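Las llaves que no abren nada

Un llavero doméstico medio contiene más metal muerto que metal útil. La afirmación es de Teresa Duda, que dedicó buena parte de 2019 a ordenar los juegos de llaves de una finca de oficinas en la calle Godau y publicó sus notas en enero de 2020. El encargo era limitado: identificar cada pieza, retirar las duplicadas y fijar un sistema de colgado que no dependiera de la memoria del conserje. El armario contenía 501 llaves. Casi 20 no correspondían a ninguna cerradura del edificio.

El problema empieza en la anilla. La anilla partida, formada por alambre plano o redondo en espiral de dos vueltas, es barata y no se abre sola. A cambio, castiga la uña y desalienta cualquier corrección. El usuario añade piezas y rara vez las retira. Cuando la primera anilla se llena, engancha una segunda, y el conjunto pasa de ser un juego de llaves a ser una cadena con ramificaciones. A partir de ahí la longitud total aumenta, el peso cuelga de un solo punto y las espiras exteriores empiezan a separarse.

La recomendación habitual entre cerrajeros es una anilla por función: portal, vivienda, trastero, vehículo. Las anillas se unen a una pieza central y se sueltan por separado. El diámetro importa. Por debajo de cierta medida las llaves no giran unas sobre otras y se cruzan en el bolsillo; por encima, el juego ocupa más de lo necesario y se engancha en el forro.

La etiqueta es el segundo elemento. La de plástico con ventana de papel admite texto, pero el papel se decolora y la tinta migra con la humedad. La de color liso no dice nada por sí misma y exige un código aparte. Duda prefiere la segunda. Una etiqueta con dirección escrita convierte un juego perdido en un problema de seguridad, mientras que un color solo significa algo para quien tiene la tabla. En su sistema, el amarillo se reserva para las copias de préstamo y no se usa en ningún otro juego.

Queda la cuestión del soporte. Una bandeja acepta cualquier cosa, y en pocas semanas guarda monedas, recibos y pilas. El gancho es más restrictivo: lo que no tiene anilla no cuelga. Conviene que la regleta tenga más ganchos que juegos existan, con separación suficiente para que una pieza ancha no invada el puesto contiguo. La forma en J retiene mejor que la recta y permite descolgar con una mano. 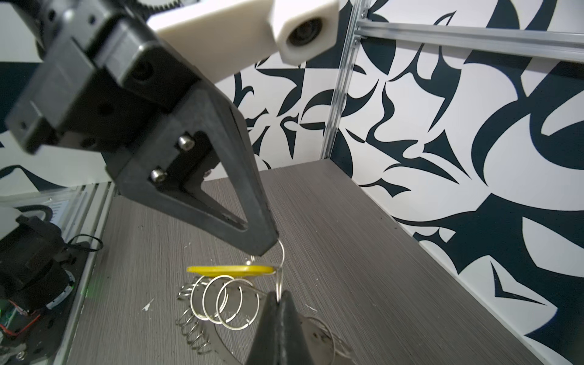
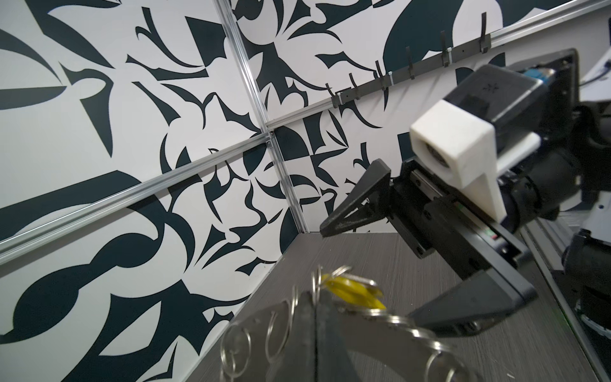

Un juego con etiqueta amarilla y varias anillas; en la segunda imagen, una regleta con seis ganchos negros sujeta con bridas blancas.

No todos comparten el criterio. Soto, que leyó las notas antes de su publicación, objeta que el gancho a la vista resuelve el orden y empeora la custodia, y que en una vivienda con la entrada visible desde el rellano prefiere un cajón con divisiones. Añade que el código de colores funciona mientras lo administra una sola persona. En su casa, escribe, la tabla se perdió antes que las llaves.

Duda admite la primera objeción y discute la segunda. La tabla, sostiene, debe guardarse duplicada y lejos del colgador, y debe revisarse con fecha fija. Ella lo hace en marzo. La revisión consiste en probar cada llave en su cerradura, anotar las que entran con dificultad y apartar las que no giran. Una llave desgastada se copia mal: el duplicado reproduce el desgaste y le suma el error de la máquina. Siempre que sea posible, la copia se saca del original.

En cuanto a la fijación de la regleta, las notas distinguen tres casos. Sobre tabique hueco, taco de expansión y tornillo en cada extremo. Sobre madera maciza, tornillo directo con taladro previo. Sobre perfil metálico, tornillería propia del perfil si la hay, o brida de nailon apretada y cortada a ras cuando la carga es pequeña y se prevé cambiar la altura. La brida cede con el tiempo y con el sol, de modo que se incluye en la revisión anual.

Las llaves sin cerradura del edificio de Godau siguen guardadas en un sobre, numeradas y sin etiqueta de color. La propiedad ha pedido que no se destruyan hasta que se vacíe el archivo del sótano, donde quedan dos armarios cerrados.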